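Unit 4 notes: Budgeting for a cloth-handling cell

These are my notes for the planning unit, tidied up a bit from what I scribbled on the board. Bring them to the tutorial along with your own spreadsheet, even if it's half empty (mine usually is at this stage).

Last time we finished on the quote from Duvaletti, and most of you went straight to the price of the arm. Fair enough, it's the biggest number on the page! But I'd like you to start from the bottom of the sheet this time and work up. The arm is the easy line. You ring a supplier, they tell you a price, you type it in. The lines underneath are where I've seen good plans come unstuck, and I've made a couple of those messes myself.

The case for this unit is Brerkmont, a small laundry and linen hire business that wants one arm to pick up and fold flat pieces. They have 156 different items on their stock list. My first question to them was how many of those the arm needs to handle in year one, and the answer came down to 9. Do that conversation early. Every extra item on the list means more testing, possibly a different fingertip, and more hours from whoever is setting the thing up.

Lines I want to see in your budget

Arm and controller
Gripper, plus at least two spare sets of fingertips
Wrist camera, mount and cable (the cable gets its own line, please, you'll replace it)
Work surface and marking tape
Lighting
Sample cloth for testing
Guarding and the safety assessment
Setup labour
Training for the people on shift
Freight, and a bit put aside for things going wrong

A word on fingertips. They're cheap compared with everything else and people forget them, then the cell sits idle while a packet comes in the post. Begay, the parts supplier we're using for the exercise, quotes a lead time of 24 days. Put that in your plan as a date as well as a cost.

Setup labour is the one I argue about most. In the Brerkmont plan it comes to nearly 30 per cent of the total, and every year somebody tells me that must be a typo. It isn't. Cloth is hard work. A box has the same corners every time you look at it, but a shirt or a sheet can lie a thousand ways, and somebody has to spend paid hours on edges, creases and turned-over bits before the cell earns its keep.

So when you cost the work surface and the camera, think about what they're for at close range. You want the edge of the cloth to stand out from whatever it's lying on, and pale stripes on a tan surface crossed with dark blue tape still give you a good clear line to work to.
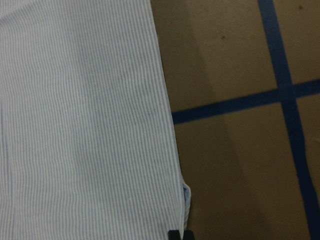

Rozália Baláž wrote back on the draft of these notes that I'd put the sample cloth far too low. Her view is that you should buy the real stock, worn and washed, in every fabric on the year-one list, and budget to replace the lot halfway through testing. I've left my figure in the worksheet so you can argue with it, but I think she's right and I'd go higher now.

Leasing versus buying we'll do properly in Unit 5. For now, assume Brerkmont buys outright and keeps the old folding table going until the end of March as a fallback. Yes, that means paying for both for a while. Put it in.

For the tutorial

Redo the Brerkmont sheet with the Skenunance gripper in place of the Duvaletti one and note every other line that changes. Check the mounting plate, I'll say no more than that. Then write half a page on what you'd cut first if the owner asked for a smaller number, and what you'd refuse to cut.

Leilani Lindgren has the blank worksheet if you've lost yours.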